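Casent Makers Board > Builds in Progress > Hand grippers, second pair

korkton_kid
First post in this section, so go easy on me. I'm building a pair of hand-held grippers at the shared shop, the kind you squeeze and carry around so a robot arm can learn from the recording later. The first pair worked but the fingers bent like licorice. Second pair has stiffer gray fingers with a long slot in the top, and I am so happy with how they feel!! Question is about the trigger. Mine takes a lot of squeeze and after 11 or so boxes my hand is done for the day. Anyone solved this?

flallitach
What spring are you using? If it's the one from the parts list, swap it. That list was written for a heavier jaw.

korkton_kid
Yep, straight off the list. Is there one you like?

flallitach
I went through a bag of pen springs before I found one that closes clean. Cut it two coils short. Ugly, works great.

rustbucket373
Gonna disagree on the pen spring. Mine went soft by December and the jaws stopped opening all the way, and I didn't notice until I'd recorded a whole evening of junk. Rubber band on the outside, over a little hook. You can see when it's tired and it takes 2 seconds to change.

flallitach
A rubber band drifts with the temperature in the shop. I'd sooner replace a spring once a year.

rustbucket373
My shop is a garage and the bands don't care. But sure, try both.

baloyi_bench
Before you touch the spring, check the rail. I had the same sore hand and the whole problem was a burr on the print. 300 grit, a few passes, wipe it off, dry lube. Night and day. Also which way are your slots facing? If the long side of the slot is where the finger flexes you lose stiffness again.

korkton_kid
Slots are on the flat top face, running the long way. I'll sand the rail tonight, that's the cheapest thing to try. What do you all practice on? I've been doing mugs and I'm sick of mugs.

baloyi_bench
Cardboard boxes! Flaps are a terrific test. They push back, they slide, and they need the jaws to come in at an angle. Leave the flaps up, and set the box far enough in that you aren't fighting the table edge.

rustbucket373
Seconding boxes. Paper too, if you want to be humbled. I can pick up a single sheet maybe one time in three.

korkton_kid
OK, rail is sanded and I'm sold, it glides now. Kept the stock spring for the moment, sorry to both camps. Yellow bands on the black jaws are so I can find the tips fast in the video. Box work:

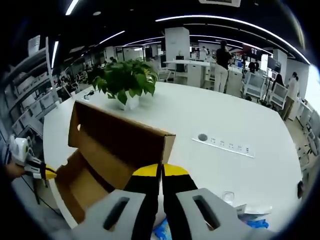
Last edited by korkton_kid on Oct 17, 2023

flallitach
Oh those came out nice! The yellow really pops against the cardboard. I'd still watch that gap between the jaws, if one side wears first you'll start pinching crooked.

baloyi_bench
Good call on the yellow, I'm stealing that. Paint or tape?

korkton_kid
Paint, two thin coats. Tape peeled on the first pair.

rustbucket373
Try grabbing the tall flap from the side next, that one took me forever. And put a rubber band on it, you'll come around.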